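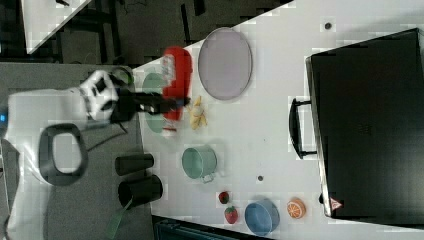 3.2 Laying things out on the table

We turn now to the part of the study that we enjoyed most, and that took up rather more of our afternoons than we had planned, namely the way people set out crockery and food when they are left to please themselves. Everyone who came to us at Tirnley was given a plain white table and a mixed lot of kitchen things, with plates in soft colours, a pot and a few items of food, and was asked to make it ready "as you would at home, for someone you like". We gave no further guidance, and when people asked for it (a good many did!) we only repeated the sentence and smiled.

Figure 3. Part of a white tabletop with a red item on its side at a pale green round plate, a yellow banana-like item beside it, a large oval plate in lavender-grey and a mint-green pot.

Of the 62 people who took part, 55 put at least one thing straight on to a plate within the first few moves, and usually it was food or something that stood in for food. We had rather expected the plates to be spread out first and filled afterwards, as Jardine's earlier work on family meals had led us to think, but most people went back and forth between the two quite happily, filling a little, shifting a plate, and filling again. Round plates were very often treated as belonging to one person. Large oval plates were spoken of as being for sharing, and several people left theirs bare for a long while, telling us that they were "keeping it for the main thing".

Pots gave us more to think about. In more than 40 of the layouts the pot ended up well apart from the plates, and when we asked why, the answers had to do with heat and dripping, even though ours had never been near a cooker. One lady from Hernine told us she could not bring herself to put a pot down next to a clean plate, whatever colour it was, and then laughed and moved it further off still. Only 2 people put food into the pot and left it there.

A word on colour, which we had not meant to study at all. Beathag Lindsay, who read through all the written notes for us, found that people talked about matching far more often than they did it. They would admire two green things together and then part them for some practical reason, such as leaving room for an elbow. We come back to this in Section 4, where the Tirnley layouts are compared with the smaller set gathered in November.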